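Trurnside lane-keeping fault

The Trurnside lane-keeping fault was a defect in the Overo delivery robot, a four-wheeled sidewalk and street vehicle built by Mitsotakis-Vlachou. The robot took joints in concrete pavement for the edge of the road and steered along them. It was first logged on 12/08/2024 in Trurnside, when an Overo followed a diagonal joint into a curb and broke a front wheel mount.
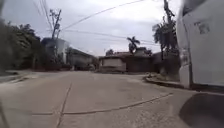 Slab joints crossing a concrete road, with a parked white vehicle at right.

Cause

The Dolero navigation software, release 2, looked for a dark line between two pale surfaces. It had been tuned on asphalt with painted edges. Under flat light, low curbs gave a weaker signal than joints and cracks. Review of the logs found 271 false edges in 1,216 trips, most of them on unmarked lanes.

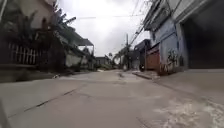
Unmarked residential lane with a diagonal crack or joint at left.

Response

Engineer Christos Mavromatis led the review. Overo units were limited to walking pace on concrete until a software update later in December, which required a change in height before a line could count as an edge. No injuries were reported. Wheel mounts on the older units were not redesigned.

See also: Lane detection; Expansion joint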